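Shopping Tips > Clothes > How to Shop an Export Surplus Sale

How to Shop a Surplus Clothing Sale Without Coming Home With Junk

I went to my first surplus sale with a list, a budget and a very firm plan. I came home with four scarves and a pair of pants that fit nobody in my house. So I've made the mistakes already, and this page is what I do now, step by step, after a lot of Saturdays spent elbow deep in piles of fabric.

By surplus I mean new clothes that were made for a big label and never made it to the label's own stores. Maybe the order was too large, maybe a color was dropped, maybe the buyer changed the zipper halfway through. They end up in small shops and weekend sales for a fraction of the price. The one I go to most is the Drilero sale in Stistdale, but the same steps work just about anywhere.

Step 1: Set your number before you leave

Cash only, in an envelope. Mine gets 300 dollars twice a year, and that covers the whole family (kids' stuff included). When the envelope is empty, I'm finished, no matter how good the last rack looks. If you bring a card you will use the card. Ask me how I know!

Write down what you need on the outside of the envelope. I put sizes next to each thing, and I put real measurements next to the sizes, which brings me to the next part.

Step 2: Measure clothes you already own

Surplus clothes come from all over, and the sizes are a mess. I have a medium from one maker that's bigger than an extra large from another. Take a shirt that fits you well, lay it flat, and measure it like this:

- armpit to armpit
- shoulder seam to shoulder seam
- back of the collar to the hem
- sleeve from shoulder to cuff

For pants, do the waist laid flat, the inside leg, and the rise. Put it all in your phone and bring a soft tape. You'll feel a bit silly measuring things in a crowded room for the first five minutes, and then you'll notice the regulars all have one too.

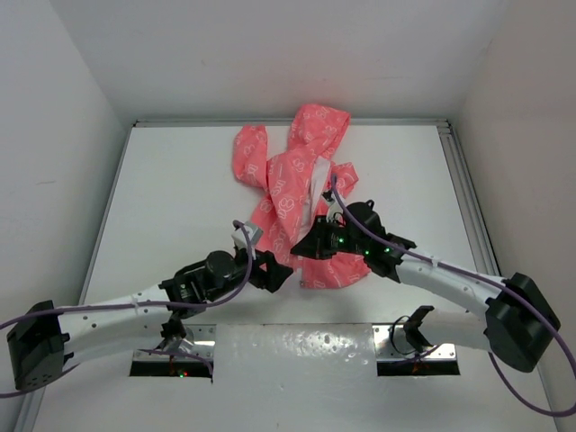
For kids I add an inch to the sleeve and an inch and a half to the length and call it good until next spring. I don't add anything to the shoulders. A kid can roll up a cuff, but big shoulders just slide around all day and drive everyone crazy.

Step 3: Go early, or go very late

Early gets you the choice. Late gets you the price. The middle of the day gets you a line and a headache. At Drilero the doors open at 6 in the morning, and the people who resell are there before that with their own carts. If you hate crowds, try the last hour on the last day, when a lot of sellers would sooner knock something off than pack it up again.

The last one I went to had a sign up saying there were 3000 pieces on the floor. That sounds great until you're standing in front of it. Pick one section and work it all the way through before you move. I always start with outerwear, since that's where you save the most per item, and leave T-shirts for the end when my brain is mush.

Step 4: Check every single piece

Do this at the table or rack, before it goes in your bag. I do it in the same order every time so I don't skip anything.

Turn it inside out first. Look along the main seams and give each one a gentle tug sideways. If you can see daylight between the stitches, put it back. Then run the zipper up and down a few times, slowly. A zipper that catches in the shop will catch every morning for the rest of its life.

Next, buttons and snaps. Count the buttonholes against the buttons (yes, really). Loose buttons don't bother me, that's ten minutes with a needle. A snap that has pulled through the cloth does bother me, and I leave those behind.

Now take it over to a window. Shop lights hide everything: oil marks from the machines, faded shoulders, two sleeves cut from slightly different batches of cloth. I once bought a lovely navy coat in a basement and found out on the sidewalk that it was navy and sort of purple.

Last, the label. A snipped or marked label is common with surplus and doesn't worry me. What I do want is the care tag and the fiber content. If those are gone, I assume it shrinks and I price it that way in my head. 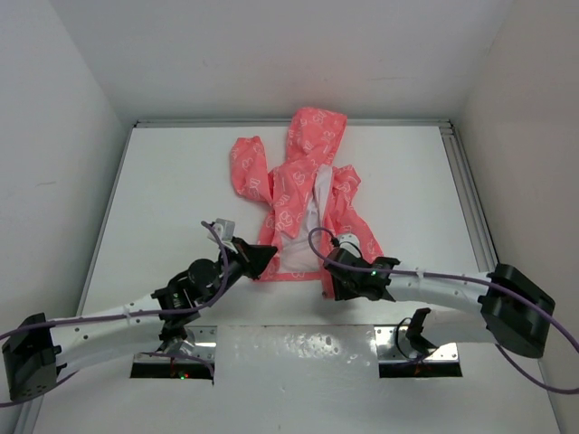

What if I find a flaw after I've already paid?

Most surplus sales are final, so ask at the register about exchanges before you hand over the money. Some shops will swap an item the same day if you have the receipt, and a few will give store credit.

Step 5: Know which flaws you can live with

My own list of easy fixes is short: loose hems, missing buttons, hanging threads, a small seam that has opened on the inside. I've also had good luck with washing out chalk marks. Things I won't touch anymore are stains I can't name, crooked prints, twisted pant legs, and anything that smells strongly of glue. The twisted legs are sneaky. Hold the pants up by the waist and see if the side seams hang straight down. If one wanders toward the front, it'll only get worse in the wash.

Step 6: Ask about the price, nicely

I never haggle on a single piece. I gather what I want, put it in a pile and ask what they can do for the lot. At Condby, the little shop behind the bus station, that usually gets me a couple of dollars off each thing. If there's a flaw I can fix, I point it out then and leave it at that. Don't pile on complaints, you'll want to come back next month.

And do keep a running total as you go. I use the notes app and round everything up.

Step 7: Wash before wearing

New clothes from storage have been folded in a box for who knows how long. I wash everything cold, inside out, dark colors by themselves the first time. If I'm nervous about a bright color, I wet a hidden bit of the hem and press it with a white paper towel. Color on the towel means it gets washed alone until it stops. Hang dry the first time and measure again afterward, just so you know what that maker's cloth does.

When you're putting things away, keep the tags from anything you really love. I have an old envelope full of them, and that's how I worked out that all my favorite sweaters had the same name, Vuorinen, on the tag. Now I look for that one first.

The next Stistdale sale is in May. If you go, bring your own bags, they ran out last time.

Questions? Use the contact form | Posted Monday, April 27, 2026 | All rights reserved | Back to top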